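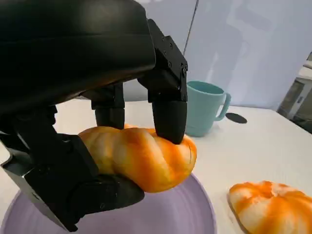

A twisted roll in orange and white, held above a lavender bowl.

About Us

Stendden Table Learning Centre

Stendden Table Learning Centre is an independent, not-for-profit school of everyday food skills. The Centre offers instruction in setting, serving, sharing and clearing a meal, and lends teaching materials to schools, day programs and residential services throughout the Girkthorpe district. Our work is concerned with the table itself: the bowls, the bread, the plates and cups, and the order in which they are handled.

Our History

The Centre began as an evening class held in the former bakery on the Nzioka property at the edge of Girkthorpe. The class was intended for adults who were setting up a household for the first time and who wished to practise ordinary tasks at an unhurried pace. Enrolment grew through referrals from neighbouring schools, and the program was in due course moved to its present premises, where a teaching kitchen, a dining room and a materials library occupy the ground floor.

The Centre is led by its Director, Brian Ndung'u, who joined as an instructor in the original evening program and was later appointed to oversee both teaching and the lending service. Under his direction the curriculum was set down in writing for the first time and organized into the units that are still taught.

In the past program year, 1,571 learners attended at least one session at the Centre or at a partner site. The Centre employs 17 instructional and support staff and maintains lending agreements with 179 schools and services.

What We Teach

The core curriculum is called the Brudero Course, after the street on which the first classroom stood. It is delivered in small groups and may be taken as a full course or as single units.

The first unit, Bread and Bowl, is the one by which the Centre is best known. Learners practise picking up a roll, carrying it a short distance and placing it in a bowl. The unit considers the grip that a soft item calls for, the height from which it should be set down, and the position of the bowl in relation to the person serving. Learners then repeat the exercise with a partner, one person serving and the other receiving, before exchanging places.

The second unit, Laying the Table, covers place settings for between one and eight people. Instructors give particular attention to left-handed settings and to the needs of diners who require additional space for a chair, a walker or a support person.

The third unit, Passing and Sharing, addresses the movement of dishes between diners. It includes the passing of a bowl across and along a table, the use of serving utensils, and the courtesies customary in shared meals – asking, offering and declining.

The fourth unit, Clearing and Storing, deals with the close of the meal. Learners scrape, stack, wash, dry and return each item to its labelled place on the shelf.

Materials and Colour

Bowls used in the Brudero Course are selected in plain, pale colours. The Centre has favoured lavender for its bread bowls for a number of years, having found that learners with low vision were often better able to locate a strongly coloured item against it. Bowls of the same colour are kept together in storage, and a replacement is matched to the existing set before it is put into use. 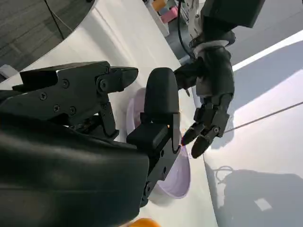

Each bowl in the lending collection is inspected on its return. Items with a chipped rim, a deep scratch or a persistent stain are withdrawn. Lending kits are packed to a standard list, a copy of which is fixed inside the lid of every case, and borrowers are asked to check the contents against the list on arrival and again before dispatch.

The materials library holds more than 2,000 catalogued items. In addition to bowls and plates, it includes trays, cups, jugs, cutlery with a choice of handles, table linens and picture cards illustrating each step of the four units. Items may be reserved individually or as a complete unit kit. The standard loan is six weeks and may be renewed once, provided that no other borrower is waiting.

Our Premises

The teaching kitchen and dining room are situated on one level, with step-free access from the parking area. Tables in the dining room are available at two heights. The materials library is located beside the north entrance, where borrowers may load and unload under cover.

Sessions are held in the morning and in the early evening. The library desk opens at 9:00 a.m. and closes at 4:30 p.m.; borrowers who are unable to attend within these hours may arrange a later collection with staff.

Governance and Funding

The Centre is governed by a board elected by its members. Operating revenue is drawn from course fees, lending subscriptions and donations. Fees are reviewed each November and apply from the start of the following term. A bursary fund is available to learners for whom the full fee would be a barrier, and applications are considered in confidence by the Director.

Visiting and Enrolment

Prospective learners, family members and partner organizations are welcome to observe a session by prior arrangement. Visitors are asked to report to the front office on arrival, to wash their hands before entering the teaching kitchen, and to advise staff of any food allergy.

Enrolment forms may be obtained from the front office or from any partner school. Completed forms should indicate the unit or units requested, the learner's preferred time of day, and any adjustment to seating, lighting or equipment that would be of assistance. Places are confirmed in writing, together with the name of the instructor and the room in which the first session will be held.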